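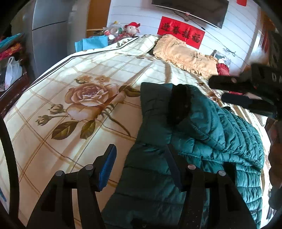 Siham pregunta si los abrigos dan calor, y ya que estamos, que por qué su madre insiste tanto en que sí. Buena pregunta, Siham. Tu madre tiene razón en lo importante (ponte el abrigo) pero el abrigo, el pobre, no calienta nada.

Haz la prueba. Coge dos termómetros que marquen lo mismo. Envuelve uno en tu chaquetón más gordo, deja el otro al lado, sobre la mesa, y vete a merendar. Cuando vuelvas, los dos seguirán marcando lo mismo. El chaquetón lleva toda la tarde abrigando a un termómetro y el termómetro ni se ha enterado.

¿Y entonces quién calienta? Tú. Tu cuerpo es una estufa que funciona con macarrones. Quema la comida poco a poco, sin humo, y se mantiene a unos 37 grados mientras duermes, mientras corres y hasta en clase de lengua. El problema es que el calor es un escapista: siempre se va de lo caliente a lo frío. En invierno, lo caliente eres tú y lo frío es todo lo demás.

Ahí entra el aire. El aire quieto deja pasar el calor muy despacio, como el señor de la ventanilla cuando hay cola. Pero el aire casi nunca se está quieto. Se calienta junto a tu piel, se marcha y viene otro, helado, a ocupar su sitio.

Un abrigo acolchado es una cárcel para el aire. Dentro lleva plumas o fibras muy finas, enredadas, con miles de huequecitos donde el aire se queda atrapado. Las costuras sirven para que el relleno no se caiga todo abajo, que es donde acabaría si le dejasen, y tú irías por la calle con los riñones calentitos y los hombros congelados.

Por eso un abrigo aplastado abriga menos: sin huecos no hay aire. Y por eso las plumas mojadas son un desastre. Se apelmazan y, además, el agua se lleva el calor mucho más deprisa.

Los pájaros lo saben desde hace bastante más que nosotros. Cuando veas en enero un gorrión redondo como una pelota, no es que haya comido de más - está ahuecando las plumas para guardar aire.

Otro experimento: envuelve un cubito de hielo en una bufanda de lana y deja otro al aire, cada uno en su plato. Antes de mirar, apuesta cuál se derrite primero. Omar Hattar apostó por el de la bufanda y todavía debe un helado.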